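Nullcombe Makers and Menders
Minutes of the monthly meeting
Friday, December 14, 2018, upstairs at the Irerdale Hall

In the chair: Marcela Kubíček
Minutes: Blažena Ševčík
Apologies received from three members, all down with the same cold.

1. Minutes of the last meeting

Agreed, with one correction: the heater in the small room is 1000 watts and should not share a socket with the urn. Signed by Marcela.

2. Report on the open day at Mengal

Marcela asked for this to go first while everyone was still fresh, and it took up most of the evening, which I don't think anyone minded! Mengal are the people at Wollier who work on teaching robots to do household jobs. They held an open day for local groups, with 22 places set aside for us. All of them were taken, and Marcela has a waiting list already should they ask us again.

We were met at the door, given tea and split into two parties. One began with the talk and the other with the rooms, and we swapped over at half past eleven. I was in the rooms first and would recommend it that way round, as the talk makes far more sense once you have seen the work going on.

The rooms are what we all came home talking about. They are set up like parts of a house, and in them people do ordinary jobs with a pair of grippers, one in each hand, so that a robot can later learn from the recordings. In the bedroom the job was folding. Our guide explained that a person working this way has to give up fingers altogether and manage with two simple jaws on each side, and that the robot will have no more than that to work with either. A shirt you would fold at home without thinking becomes a proper little puzzle. Where do you pinch it? Which side goes over first? Several of us stood there moving our own hands about in the air.
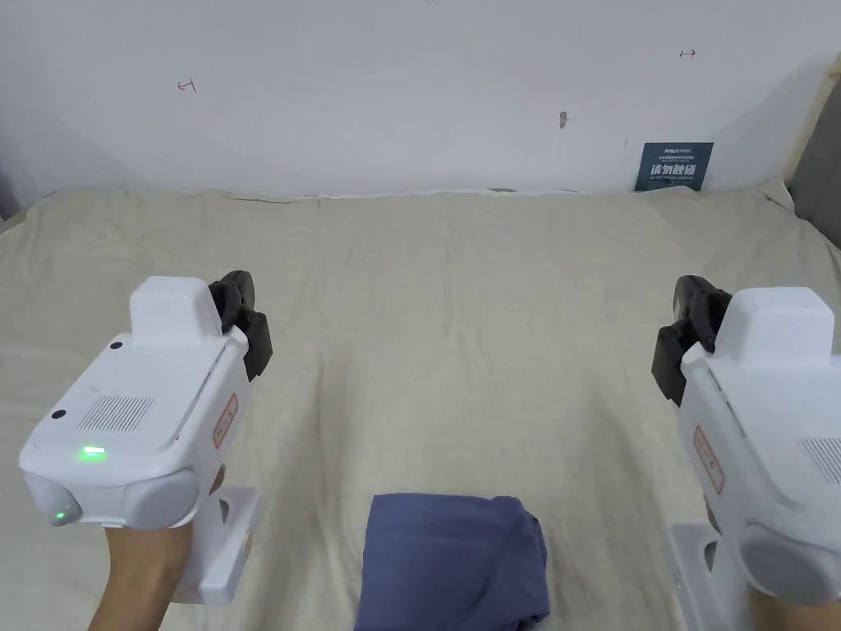

Marcela said what struck her was how much patience goes into it. The same piece may be folded, shaken out and folded again many times over in a morning, and the guide told us that a good session comes to 80 folds, with a break in the middle for tired wrists. She also liked that the slips are kept. If a corner drops and has to be picked up again, that goes in with the rest, so the robot gets to learn about putting things right as well.

We were each allowed a turn on a practice pair at a table in the hallway, with a tea towel. Blažena (that's me) got hers into something like a triangle. Marcela managed a very respectable square on the second go and was clapped. The grippers were easier to work than I had expected, and it was the judging of distance that caught me out: I kept closing the jaws a little short of the cloth.

The talk covered how the recordings are sorted and checked, and then there was a short film of a robot arm folding a flannel. It was slow, and at one point it stopped dead and seemed to be having a think, but when the last fold went over the whole room cheered. I would have happily watched it again.

Questions from our party, with the replies as I wrote them down:

Could it do fitted sheets? Not yet, and they would like to meet a person who can.
Does it matter if you are left-handed? No, and they are glad to have both.
Would it cope with wool? Thick jumpers are hard going, thin ones are better.
Can young people visit? Yes, from secondary age, with an adult.

Agreed: Blažena to write and thank Mengal on behalf of the group, and to ask about a second date for those on the waiting list.

3. Our own demonstration table

Following on from the above, Marcela proposed that we build a simple hand-worked gripper for our table at the August fair, with a trigger and two jaws, and let visitors try picking up cloth with it. Warmly supported. There was a long and cheerful discussion of springs. It was felt that plywood would be kinder to small hands than metal, and that we should make two, so that people can have a go at folding properly.

Agreed: up to £70 to be spent on materials. Marcela to bring a first drawing to the next meeting. Anyone with old tea towels or flannels to bring them along, clean please.

4. Any other business

The good soldering iron is back from repair and lives in the blue box again.
A glove was left in the minibus after the Wollier trip. Grey, left hand. It is on the shelf by the door.
The hall would like the chairs stacked in sixes from now on.

Next meeting as usual on the second Friday, same room. The meeting closed at ten past nine.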